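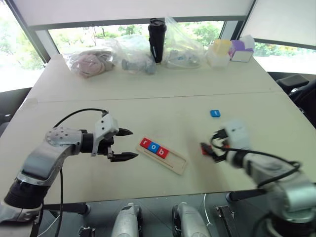 Do the letter tiles have to go in the tray?

You can spell straight on the tabletop and plenty of people do, but the tray keeps the word in a line and stops the letters from wandering when somebody bumps the table.

## Letter tiles and tray, the long table by the window

Quick page, more to come when I get a minute. Posted June 23, 2023, mostly so people stop emailing to ask which set we mean. It's the Storirska one. Wooden tray, square tiles, lowercase letters. We got it in May after the old Grikumex set had lost so many vowels you couldn't spell anything longer than "cat" with it. (The Grikumex letters are still in the cupboard if anyone wants them for crafts — take them, please.)

Word so far is r, o, b on the tray, red blue red, white letters. The t waits on the table till its turn. Short word, good one to start on. Two o's in it so you have to go back in the bag for the second one, and that's where the little kids usually slow down and the big kids start showing off.

Couple things about the table since it comes up. It's two tops pushed up together so there is a seam across the middle. Tiles are thick enough that they don't care. Paper does care, your pencil will go right through, so if you're tracing letters stay on one side of it. White top is good for this, red and blue both show up fine from across the room. Blinds can come down part way if there's glare. Leave them how you like, just don't yank the cord.

Stuff along the window edge stays along the window edge. Bags and the boxes with the yellow and purple lids — push them back, don't stack them on the tray. Drinks back there too, with a lid on. One spilled juice and we're wiping down a whole alphabet, ask me how I know.

How we run it at Flivitton, for anyone filling in:

- tray out first, then tiles
- only pull the letters for the word plus maybe one extra, a whole heap is too much
- tiles go in from the left
- say the sound when it goes in, not the name of the letter (we go back and forth on this, but for now sounds)
- 20 minutes tops, then switch

Groups of 4 work best. We tried 6 and it was all elbows.

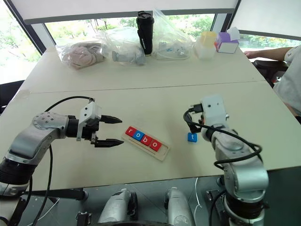 and the other thing is leave the last letter out for a while. Don't rush it. With "robo" done and only the t to go, somebody at the table nearly always blurts out the whole word, and then they get to put it in. They love that. Works with any word, "plane" and "plan" is another good one becuase you get a real word before the last letter lands.

Colors don't mean anything in our set as far as I can tell. People ask if red is consonants and blue is vowels. Nope, one o in this word is blue and the other one's red, so there goes that. If you want a color code you'd need a different set, Berisha sells one I think, haven't tried it. I kind of like it mixed. Kids who are used to the coded kind get annoyed for a bit and then they start reading the letter instead of the color.

b and d — yes it's a problem. Also p and q, also n and u if somebody flips one. Tray helps some, you can look along the row and see what's upside down. A dot of pencil on the back at the bottom edge would fix it, I keep meaning to do that. There are 253 tiles counting the spares so it's not happening this week.

Other words that went over well:

robin, button, tractor, rabbit, tomato. Tomato was a suprise hit. Long ones run out of tray, so use the table and just keep it straight by eye. Names are always popular but somebody has a name with three a's in it and then there's a fight, so maybe save names for a small group.

Putting away — letters back in the bag, tray flat on the shelf, not on its edge, it falls over and scares everyone. Check the floor. Check under the bags by the window too, last time I found a k and a z back there.

More pictures when we do the longer words. If you have a word list that worked for your group send it over, any age, I'll add it to the bottom here.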